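Wollgate's repair Saturday is back in October, and I can't wait

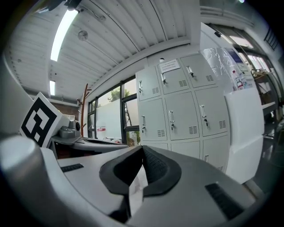 A light grey desk by the windows.

If you've got a toaster sulking at the back of a cupboard, dig it out. The Wollgate repair day is coming back in October after a year off, and I've already got a bag by the front door with a lamp, two pairs of jeans and my late aunt's radio in it.

For anyone who missed the last one, you turn up on the Saturday with your broken thing, you get a ticket, and someone who knows what they're doing sits down with you and has a go at it. It doesn't cost anything, though there's a tin for parts and I do think we should all put something in it (I forgot last time and felt terrible all the way home).

Ettore Donati is running the electrical side again. I caught him on the phone on his lunch break and he was already fretting about fuses. "Bring the plug and the lead as well," he told me. "People bring me half a kettle and then go home for the other half." He'd also like you to empty your vacuum cleaner first, please!

The sewing corner is new, and it's the bit I'm most excited about. Thảo Khúc, who used to do alterations on Marino Street, is bringing her own machines and will show you how to put in a zip if you're willing to learn. She won't be doing wedding dresses. I asked.

The last event got 562 items through the door, far more than the organisers had planned for, and the queue went right past the chemist's. So this time there are 500 tickets, with 100 of them held back for people who can't get there before two in the afternoon. Tickets are at the library desk now, or you can ring and they'll put your name down. It's one item per ticket, so I'm going to have to choose between the lamp and the radio.

Bikes are going to the yard behind the Trirnel bakery, which is also doing the tea and those enormous cheese scones. Doors open at ten. Parking will be dreadful as ever, so take the bus if your broken thing will fit on your lap.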